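Plomitz Table Clutter: read me first

G'day, and thanks for grabbing a copy. Plomitz is my little collection of household stuff sitting on tables, the way it ends up when people are living with it. I started it last December because every photo set I could find had one tidy cup in the middle of a bare bench, and my place has never looked like that!

The current release has 2,958 photos across 44 arrangements. Blankets get their own group, mainly because dark fleece is a pain to label (where does a fold stop and a shadow start?) and I wanted plenty of it.

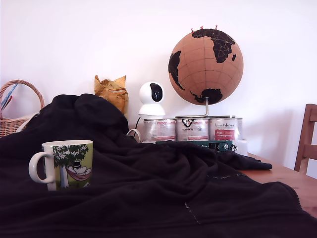 Each arrangement has a plain text list of what's on the table, in my own everyday words. I write "mug", "basket", "blanket" and leave it there. Colours go in a second column, and if I couldn't pick between gold and yellow I put both. Anything half buried in fabric still gets a line, marked "part hidden". Almost 17 per cent of the lines carry that mark, so please don't filter them out without having a look first.

Folders are named after the sets: Dundum is soft things with crockery, Besnard is baskets and wrapping, and Didano is whatever didn't fit. Some arrangements could go in two folders and I've just picked one, sorry.

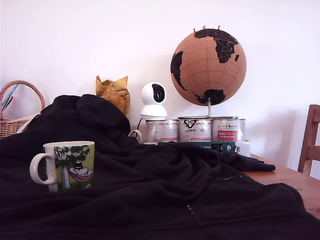 Dundum set: hammock mug on black fleece, cane basket at left.

Known problems: 11 lists still say "rug" where I meant "blanket". I'm fixing those by hand when I get a free arvo. Spelling is Australian all through, so search for "colour".

Last updated Tue 13 October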